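The arm in the back bay

Workshop

In a shared workshop in Plusville, two members have spent most of a year building a robot arm that picks up small things and puts them down again. It can do the first part fairly well.

The workshop is at the end of Núñez Lane, behind a tile importer. Members pay by the month and get a shelf, a key and the use of a drill press that pulls slightly to the left. Oriana Gallardo joined to make a bookcase. Horacio Mansilla was already there, repairing a lathe he has since sold. The bookcase is finished and is in Gallardo's hallway. The arm took over the bay where it was built.

They call it Prendalora, after a name Mansilla's daughter gave to a stuffed crab. It has 6 joints, not counting the gripper, and a small camera mounted just behind the fingers so the software sees more or less what the fingers are about to touch. The motors came second-hand from Wurton, a surplus dealer that sells by the box and does not take returns. Two of the first box did not turn at all.

The total spent so far is $1,338. Gallardo keeps the figure in a notebook and is strict about it. The motors and their driver boards account for $1,019 of that, and the rest went on the camera, a power supply, screws, filament and a replacement for the first power supply, which Mansilla wired backwards in December.

"I'd have told you it was a weekend job," Mansilla says. "The frame was a weekend job. Then there was the rest of it."

The rest of it has mostly been fingers. The first pair had flat pads, like a clothes peg, and were good at holding blocks and hopeless with anything round. The second pair was too thin and snapped at the root. The current ones are black and tapered, with a long slot down each to save weight, and they are held on with screws so that a broken one can be swapped without taking the gripper apart. Gallardo draws them at home in the evening and prints them at the workshop, where the printer runs on the cheap overnight power.

What the arm practises on is whatever people bring in. Both builders wanted ordinary household items, because a set of identical cubes teaches you very little about a kitchen drawer. A coffee capsule is a favourite test. It tapers, it has a rim, and if the fingers close too high they slide up the sides and come together over the top of it.
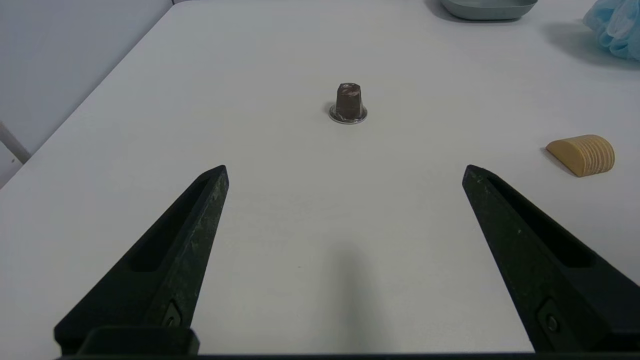 Núñez Lane members have opinions about this, and the workshop's message board carries most of them. Ines wrote that she couldn't see the point of training an arm on coffee capsules when the dust extractor had been waiting on a new switch since winter, and that if it could be taught to sweep she would happily chip in for the next box of motors. Gallardo replied that sweeping was harder. She fitted the switch herself the following evening.

The method is slow and not very interesting to watch. One of them guides the arm through a pick by hand, using a second, smaller arm as a controller, and the computer records the joint positions along with the camera picture. Then they move the object a little and do it again. They had 280 recordings when I visited, and Gallardo thought a good number of those would have to be thrown out. In one batch, the desk lamp had been left on and every object had a second shadow. In another, the camera bracket had worked loose and drooped by a few degrees, which neither of them noticed until the arm began reaching short.

The bracket is now fixed with thread-locking compound. The lamp has been taken away.

Lighting turned out to matter more than either expected. The white tabletop was Mansilla's choice, on the grounds that it would make things easy to see, and for dark objects it does. Pale objects are another matter. The software is inclined to lose the outline of anything white against it, and will sometimes settle on the shadow of the gripper instead, closing the fingers on bare table with every sign of confidence. Gallardo would like to repaint it grey. Mansilla says that would mean starting the recordings over, and so far the table has stayed white.

Pens and kitchen tools bring a different problem. They are long and low, and the arm has to work out which way they are lying before it can do anything useful. If the fingers come down in line with a pen they straddle its whole length and have nothing to close on but the two ends. The wrist has to turn first, so that the fingers land on either side of the barrel.
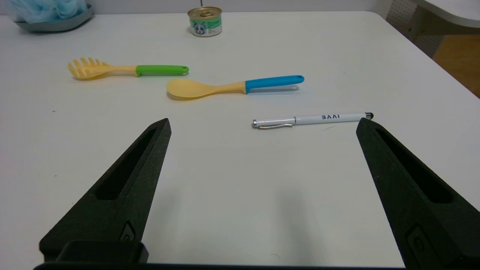

Turning the wrist is the job of the last motor before the gripper, and that is the one with the most play in it. Push the gripper sideways with a fingertip and it moves a few millimetres before anything resists. Over a spoon handle that hardly matters. Over a pen it can be the whole difference. Mansilla has tried a stiffer coupling and a thin washer cut from a margarine lid, and the washer has done better.

A new motor would fix it, but it would have to be bought at full price, and Gallardo's notebook has a line ruled under the current total. They have agreed to leave it until the cooler weather, when fewer people use the workshop and they can have the bay to themselves on weeknights.

Neither of them has plans to sell the arm or make another. Mansilla would like it to clear a cup off a bench without supervision. Gallardo is more interested in the fingers, and has started drawing a pair with a soft insert at the tip, to be poured in silicone from a mould she has yet to make. She has the mould half drawn and wants to borrow the good callipers, which are signed out until the end of the month.

When I left, a little after nine, Mansilla was under the bench looking for a dropped screw. Gallardo had the smaller arm in her hand and was lining up another recording.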